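Wardrobe workshop notebook — Heddale, second week of May

Picked up the Daly rail from the van at 9:15 and spent the first hour sorting out what's ours and what belongs to the other show. Somebody at Cotden packed both in the same bags again, so if you find a gray trench coat with a torn lining, it isn't ours, please don't fix it (I nearly did!).

The big job this week is the leather pants for our lead. He wears them in every scene from episode two on, he runs in them, he climbs a wall in them, and in episode four he gets dumped in a river. We have one good pair and two so-so pairs. The good pair squeaks. Sound came down to complain before lunch and I can't blame them, I could hear it from across the yard. I tried talc on the inner thigh and that helped for maybe one take's worth of walking up and down the hall. Then I tried a patch of cotton jersey stuck to the inside with fabric tape, and that was better but he says it rides up. Next idea is a strip of thin suede where the thighs rub, skived down so it doesn't show on camera. Indham have a scrap bin they'll let me go through.

River pair: these are going to be fake leather, no question. Real leather takes forever to dry and he has to do it again the next morning. I cut a test piece, soaked it for 10 minutes in the sink and hung it by the fan. The color held up fine. The shine is wrong though, way too plastic under the work light, so I went over it with a bit of matte spray and then fine sandpaper and now it looks pretty close to the hero pair from across the room. Close up it doesn't. Camera tell me the river is all wide shots, and I've written that down here so I can wave it at them later. 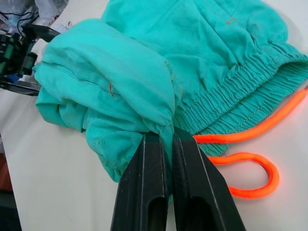
Posted by Rodrigo Valcárcel
Heddale wardrobe, workshop notes

Afternoon was all shirts, or the lack of them. The new pages came through at 2:40 and the fight in the barn is now shirtless from the start, which means the ripped linen shirt I aged for three days is out of episode three. I'm a little heartbroken, it was a beauty — tea, then a cheese grater on the cuffs, then more tea. It's hanging at the far end of the rail with a tag on it in case they change their minds. They've changed their minds on that scene twice already, so don't anybody wash it.

No shirt also means the waist of the pants is on show the whole time, and that's a problem for the mic pack. It used to sit at the small of his back under the shirt tail. I've been thinking ankle, inside the boot, with the wire up the inner seam. Need to ask Sound whether they can live with that, or if they'd sooner plant something in the hay and leave him alone.

Belt: the old buckle is too loud as well (everything on this man makes noise). I backed it with felt and moved the hole over by a finger's width. He's lost weight since the first fitting and the pants were sliding down at the back when he crouched. I don't want to take in the leather if a belt will do it, needle holes are forever.

Money, while I remember. The quote for a second hero pair came in at 929, and that doesn't include the lacing at the side. I asked if they'd do it for less without the lining and got 50 off, so not much of a saving, and I'd want the lining anyway. I've sent it upstairs. If it's a yes they need 40 percent up front before they'll cut anything.

Still to do: suede from Indham, matte spray (we're on the last can), boots back from the cobbler, label every single hanger so the Cotden mix-up doesn't happen a third time. I also need new photos of the pants from the back for continuity, the old ones were taken before the belt hole moved. Fitting is at 8:30 tomorrow and he's asked for coffee, no milk.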